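Trenedano cell: maintenance meeting, minutes
November, 2 pm, meeting room next to the cell

1. Previous minutes
Accepted. The item on replacing the gripper fingers was carried over again. It was pointed out that this has been carried over at every meeting so far.

2. Gear and rail assembly
The meeting looked at the Picard proposal to regrease the rack and carriage every 20 hours of running. No one could say where the figure came from. Picard's note refers to "field experience" without saying whose. The assembly can be held in the gripper over the fixture for inspection, so access isn't the problem.
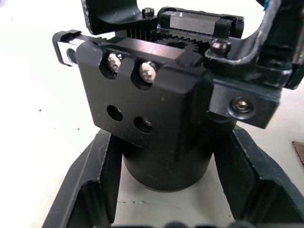
Item 2: gear and rail assembly held over the black fixture.

Discussion of the two cap screws on the top edge. The torque setting in the log doesn't match the one on the setup sheet. Agreed to use neither until Drorance confirms in writing. A phone call will not do this time.

Dust on the block was raised. One view was that it is harmless. The other was that we said the same about the last lot. Wipe down before each shift, starting now.

3. Finger wear
The fingers are scuffed and some edges are chipped. Flaltia maintains that this is cosmetic and has no effect on grip. The meeting was not persuaded, as the report supplied (job 2447) has no measurements in it. It runs to 3 pages and nearly all of that is a parts list.

It was suggested that a large cylinder is the harder test, as the load falls on the V-shaped faces. Flaltia to be asked for grip figures on worn fingers as well as new ones.

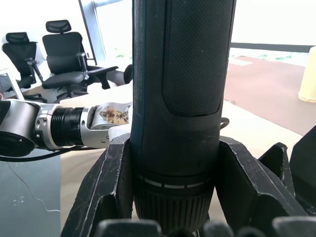
Item 3: cylindrical device clamped between the fingers, second arm behind.

4. Cables
The cable under the second arm hangs lower than some members would like. A proposal to buy a full cable dressing kit was not supported, the price being silly for what looks like clips and sleeving. Try ordinary ties first and check the slack with the arm at full reach.

5. Actions
Write to Drorance about the torque setting. Open.
Ask Picard for the basis of the greasing interval. Open.
Grip figures from Flaltia. Open, second request.
Tie back cable and report. Before next meeting.

6. Other business
A request for a spare set of fingers was deferred until item 3 is settled. One objection noted.

Closed at 3 pm.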